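Project report – How a kitchen sounds
Sound and Everyday Life, second-year course, handed in January

We started with a simple question: why does one kitchen feel calm to sit in while another wears you out after half an hour? I had no idea how much there was to hear in a room I'd always thought of as just "noisy." Our group had 3 kitchens to work with, and the one with the checked tablecloth became my favorite very quickly.

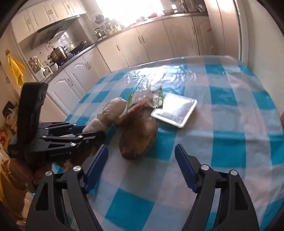
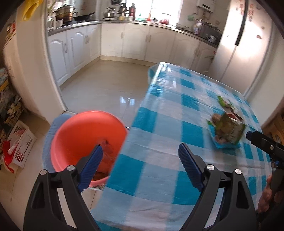 Rianne Mertens wrote in the margin of our first draft that we were mixing up loud and tiring, and that a quiet hum can be far worse to live with than a dropped pan. She was right, and that comment changed the whole project! We threw out our first plan (measure the loudest sound in each room, make a chart, done) and began listening to the background instead.

## What we did

We used the sound meter from the school, a Cliteck, and recorded in ten-minute blocks. Every kitchen got seven blocks: early morning, breakfast, late morning, lunch, afternoon, dinner and night. In each block one of us wrote down every sound we could name, with the time next to it. No talking allowed, which was much harder at breakfast than at night.

After that we typed all the notes into one big sheet. It came to 2276 separate sounds. Nathalie Vanhove and I sorted them into "someone made this" and "the room made this," and there was a third pile for sounds coming from outside, like cars and the neighbor's dog.

## What we found

The room itself makes a huge amount of sound. Fridges were the clear winner. The one in the Goossens kitchen switched on and off all day, and once I had noticed it I couldn't stop noticing it. The people who live there told us they never hear it. We tested this a little: we asked them to raise a hand when the fridge went quiet. They missed it almost every time, but two of them said the room felt "nicer" a moment later – without knowing why. I love this result. It's tiny and proves very little, but it was the best evening of the project.

Soft things matter more than we expected. The kitchen with curtains and seat cushions had short, dull sounds. In the one with bare walls and a tile floor, a spoon put down on the counter rang on and on. We tried hanging a thick blanket over a door there, and the clap test (one person claps, the others listen for the tail) was clearly shorter afterward. All of us heard it, even with eyes closed.

Outside sounds surprised us too. People put up with birds and rain at levels where they complained about a radio next door. In our questionnaire, rain came out as the favorite sound and the extractor fan as the least liked. Chopping was in the top half, and so was a kettle just before it boils.

## Problems

The meter was set to the wrong range during the first breakfast block in the Willo Street kitchen, so those levels are missing. We kept the written notes. We also can't say much about night, when the meter was near the bottom of what it can measure.

Sorting was messy. Is a dishwasher "someone" or "the room"? We went back and forth and finally put it with the room, but you could argue the other way, and it would change the totals for dinner quite a bit.

## If we did it again

I would ask people to keep their own listening diary for a week before we show up with a meter. I'd also want an older building in the mix – all of ours had modern windows, and I think that hides a lot. Nathalie wants to compare school cafeterias next and already has a working title for it, Felerico, which she refuses to explain.

The full sheet of sounds and the blank questionnaire are in the appendix.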